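October, a bit after four, kettle on

Sourdough hydration notes, continued. I've given up pretending this is a side project. The Gascombe flour came in and it is thirstier than the last lot, so everything from the summer pages needs taking with a pinch of salt (ha). At the old water weight the dough was like putty and tore when I tried to fold it.

Mixed the big batch this morning. 2,000 g flour, and I crept the water up in splashes until it felt right under the hand, then worked out what I'd used from what was left in the jug. Salt 37 g, held back for half an hour and pinched in with wet fingers. I know Lovely says you can put it in at the start and nothing bad happens. I tried it her way twice and I still like mine better, mostly out of stubbornness.

Starter is Cellia, the rye one, who came back from the dead after I left her behind the yoghurt for most of August. She is slow to get going but once she's off she really goes, and the smell has gone from nail varnish to green apples, so I'm happy. The other starter (Painemal, white flour) is livelier on paper and makes duller bread. No idea why. Worth doing the two side by side with the same flour before I say that out loud to anyone.

Folds: four sets, half an hour apart, except the third which was late as I was on the phone. Dough didn't seem to mind. By the last set it was holding a shape and had those big lazy bubbles under the skin. I stopped bulk earlier than the Flotov method says to. His timings assume a warm kitchen and mine is not one, but I've had two flat loaves from waiting for the dough to look exactly like the drawing in the handout and I'm not having a third!

Shaping went fine. One was a bit slack, so I gave it a second tightening after ten minutes and it behaved. All into baskets, rice flour on the cloths this time, and into the fridge.

Oven notes, while I remember. The back left corner runs hot. Turn the tins halfway. The lid on the round pot is sticking again and I nearly took my thumbnail off. Steam from a tray of boiling water did a decent job on the last bake but the crust softened by evening, so next time I'll leave the door ajar for the final few minutes and see.
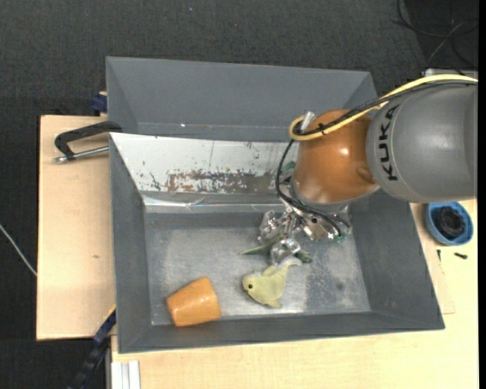
Grey metal bins on the wooden work surface.

Lovely Cabrera wants the recipe scaled down to one tin, so: divide everything by four and don't fuss over the odd gram of salt. I've written it on the back of her envelope.

To do: feed Cellia tonight, equal weights, and put her on the shelf by the boiler. Buy more rice flour. Find the small scraper. Try the next batch with a handful of wholemeal in and the water left alone, so that I'm only changing one thing for once.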